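Korkow holds on to the Lau account after four-way pitch

Korkow has kept hold of the Lau advertising account after a review that began back in December and, by all accounts, kept a good many people up past their bedtimes. The agency saw off 2 rivals in the final round, Solteck and Grondance among the names on the original list of 4.

It is a lovely result for a team that has looked after the biscuit maker through thick and thin, and the new brief is a bigger one - it now takes in radio and posters as well as television. Shu-fen Chiang, who led the pitch, thanked everyone who had pitched in, right down to the colleagues who read the scripts aloud over the phone.

The first work under the new contract should be with us by the summer.

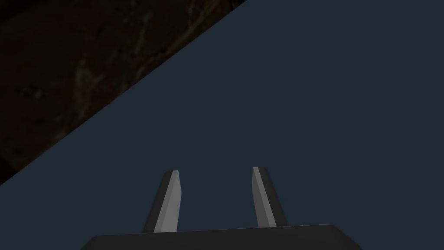
Mirta Espinoza wrote in to say she was glad of it, as the old radio jingle had always cheered up her drive home and she hoped they would bring it back.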